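Clidisik teleoperation: household items set
4 photos

Operators at Cisley record household handling tasks by remote control, using the Bawa hand controller and a wrist camera view. The set covers footwear, soft goods and kitchenware. Jamila Nanayakkara ran the footwear sessions and Augustina Issahaku reviewed the recordings. The target is 3000 accepted demonstrations by December. 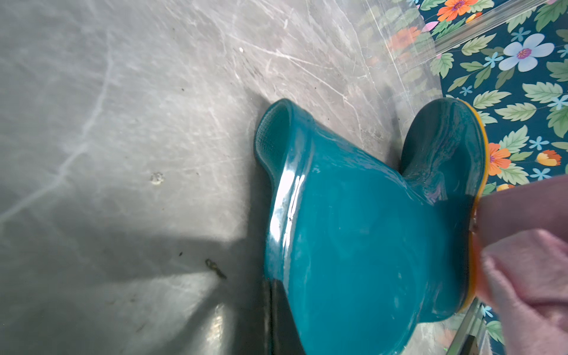 Footwear, episode 1437. Operators are asked to approach slowly and make first contact on a part of the object that won't fold. Rubber boots are harder than shoes in this respect – the shaft gives under light pressure and the finish offers little for the eye to judge depth by. With the boot on its side and the open cuff facing away from the fingers, contact is at the yellow-orange rim of the sole. The pink fabric covers on the fingers are standard for this set. Grip force is logged at every step along with finger position.

Labelling is done per phase: approach, contact, move, release. An episode with a missing phase is kept but marked as partial, and partial episodes don't count toward the target.

New operators complete 20 practice episodes before their recordings are accepted. Controller scaling is set to Tatance defaults and shouldn't be changed mid-session. If the colour balance on the wrist view drifts, stop and recalibrate – don't correct it afterwards.

Page updated 23rd August.

Next: Soft goods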